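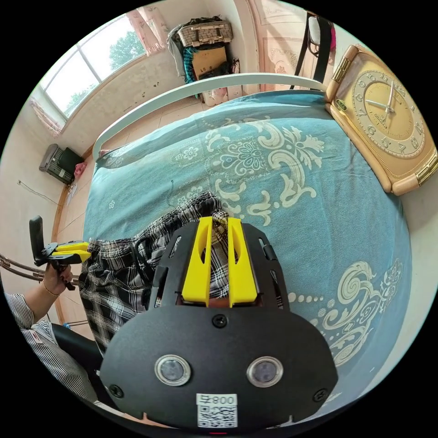

Marwa Ghoneim had inherited her aunt's guesthouse in Plurmont, along with its 18 rules for lodgers and its one lodger, Rainer Wunderlich, who had broken 17 of them and was saving the last for his birthday.

"You owe me for April," she said.

"I owed your aunt for April. She understood me."

"She left a note about you. It says, 'Don't let him explain.'"

He put down his suitcase, which he packed every evening and had yet to take anywhere -- Dredska was the usual threat, where a cousin had offered him a room with a view of the cannery. 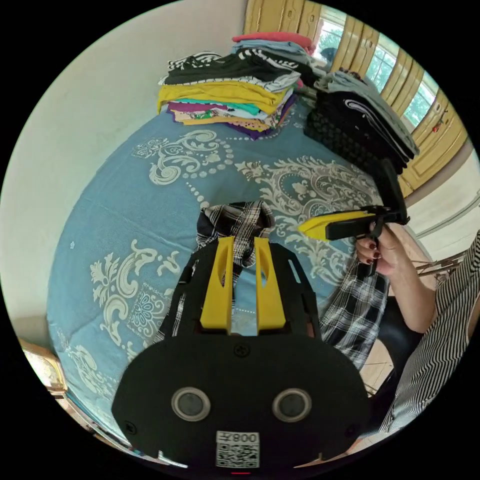
Plaid cloth beside the bed.

"I could give you 200 now," he said, "and my opinion of the soup."

Marwa took the money. The opinion she got anyway, over supper, in some detail, and he had seconds.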